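Home / Opinion

The cult of the perfect fold

Some of us have better things to do with a sweatshirt

The folding people have come to Gostadwood. There was a workshop at the library in May, there's a rack of plastic folding boards by the register at Spanos, and my neighbor's linen closet now looks like the wall of a shoe store. I have been told, kindly and more than once, that I would feel calmer if I learned to do it too.

I doubt it. I went to the workshop. It cost 18 dollars and ran two hours on a Monday evening, and most of that time went to a single method for tops. Sleeves in, sides in, thirds, then stand the thing on its edge in the drawer like a file. The handout from Adel, the storage company that sponsored the evening, said a well-run household can get 203 garments into one dresser. I would like to meet the dresser. I would also like to know who needs 203 garments, but that question wasn't on the handout.

My complaint is with what the method was designed around. Everything in the demonstration was a thin cotton T-shirt, and a thin cotton T-shirt will do whatever you ask of it. You could fold one in the back of a moving bus. Then you go home and face the real laundry, on the bed, with the fruit sheet under it.

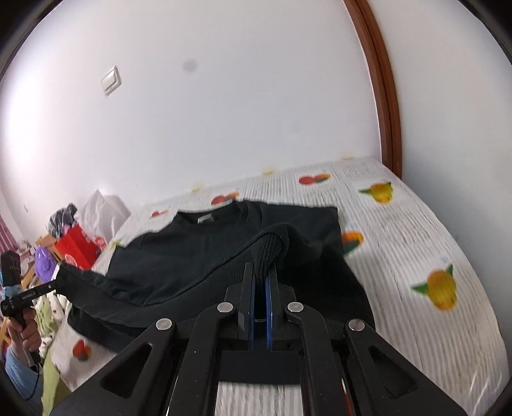

A black sweatshirt on the bed, with both cuffs held.

The sleeves are where the trouble starts. The instructor told us to lay them "flat and parallel," as if a sleeve with a ribbed cuff had ever agreed to be parallel to anything. You straighten the left one and the right one bunches up. You go around the bed to fix that, and you have pulled the neckline crooked. I have done this dance often enough to say that the five seconds per garment we were promised belongs in the same drawer as the 203 garments.

And black is the worst of all. You can't see the seams you're supposed to be folding along. On a pale shirt the side seam is a guide. On a black one, in the light most of us have in our bedrooms at nine at night, you are folding by feel and by hope. 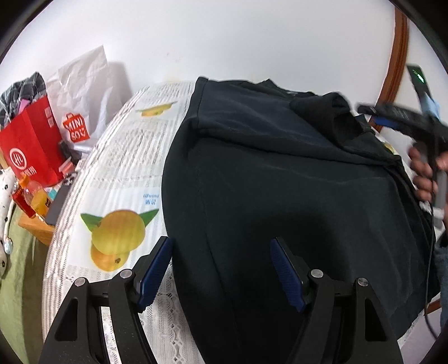
Defenders of the system will say I'm using the wrong surface. Get off the bed, they say, because a mattress gives, and work on a table. Fine. I have tried tables. A table is firmer and easier on the back, I'll grant that much, but thick fabric behaves like thick fabric wherever you put it. Lay a sleeve across the top of a big black garment and it keeps its soft wrinkles, some part of it rolls itself into a tube, and a little point of cloth sticks up at the far edge where you were sure you had smoothed it. Nor have I ever owned a table big enough to spare me the layers hanging near the end of it.

Asen, the online course my neighbor swears by, has 1,414 reviews, and I read more of them than I'm proud of. Almost all were written within a week of finishing. I'd pay good money for the reviews from the following winter, when the heavy clothes came out and the file-style drawers had to close on them.

I have nothing against order. I like opening a drawer and finding what I want. But I can do that with a sweatshirt folded in half, arms tucked any old way, and put on a shelf with its friends. It takes one breath and no board. If it comes out with a crease across the chest, I wear it, and by lunch the crease is gone.

The library is running the workshop again in the fall. The price has gone up. They're asking people to bring a garment from home this time, and I know which one I'd bring.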